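Call for Participants: Wireless Speaker Listening Panel

Gimetti is recruiting listeners for a comparative test of portable wireless speakers. Testing runs through September at the Palirwood office. The panel evaluates four units: two production models and two pre-release samples supplied under the project name Pivon.

Each participant attends 2 sessions of 90 minutes. In the first, speakers are rated behind an acoustically transparent screen, level-matched, in random order. The second covers handling: pairing, button layout, voice prompts, and carrying weight. Ratings are entered on a tablet. Written comments are optional but useful.

Requirements

Age 18 or older
No diagnosed hearing loss; a screening test is given on arrival
Able to read and respond in English
Not employed by an audio manufacturer or retailer
No participation in a Gimetti panel in the past 14 months

Prior listening-test experience is not required. Participants must not wear hearing aids or earplugs during rated trials. Phones stay in a locker until the session ends.

Payment is $124, issued after the second session. Partial payment is not available for a single session. Parking is free in the Raju lot.

To apply, write to Anong Rungrueang, panel coordinator, with your age range, available hours, and any speaker or headphones you use at home. Applications are handled in order of arrival.
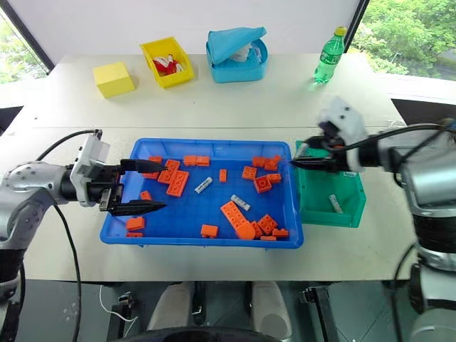
Sessions start at 9:00 a.m. and 2:00 p.m., and late arrivals are moved to another slot. The handling session uses a plain table with the speaker samples and their cables laid out on it. Small items such as keys and coins should be kept off the table during rated trials, where they can rattle at low frequencies; a shallow tray is provided at the door for them. Collect your items before you leave.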